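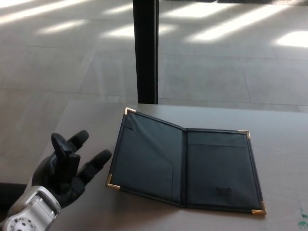
Ruxandra Cârstea asked at the last review whether the lower-sugar puddings would cost the kitchens more to make, and whether the grant would have to meet the difference. The short answer is that the cost per portion has risen slightly, and that the increase has been met from the existing food budget at both sites.

Girkham Healthy Desserts Project
Progress report to the Yazdani Fund, 2 November 2019

1. Work completed
The project was set up in March to rewrite the dessert recipes served at the Brotlow and Nusholm day centres. The original list held 51 recipes. Those using tinned fruit in syrup were dealt with first, followed by the sponges and the milk puddings. Rice pudding is now made with semi-skimmed milk and chopped dates, and the apple crumble has an oat topping with half the former quantity of butter. Portions are set at no more than 400 kilojoules for the fruit pots. The baked puddings are heavier and will be given a separate limit.

2. Response from diners
Comments were gathered at the serving hatch and in writing. The baked pears and the yoghurt with stewed plums were well received at both centres. The carrot cake was thought dry at Nusholm, where the ovens run hotter, and the baking time there has been shortened by 5 minutes. Two recipes, the bean brownie and the beetroot jelly, have been withdrawn.
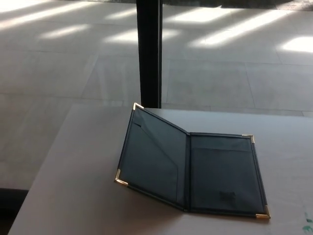
Open folder with metal corner protectors.

3. Staff training
Sebastian Preda led the practical sessions for kitchen staff at Brotlow. Training at Nusholm was delayed while the cold store was being repaired and will be finished before the winter menu begins. Floarea Mihăilă has prepared a sheet on weighing dried fruit, which had been measured by the cup and gave uneven results.

4. Matters outstanding
The custard has not been settled. Versions made with less sugar separated when held for service, and a further trial using cornflour is planned. The allergen notes for the nut crumble also need to be checked by Nelu Hodoroagă before the recipe is released.

5. Request to the Fund
We ask that the unspent part of the equipment allowance be carried forward to buy digital scales for Nusholm. No additional funding is sought for this period.

Submitted by Ignacio Sosa
Girkham Healthy Desserts Project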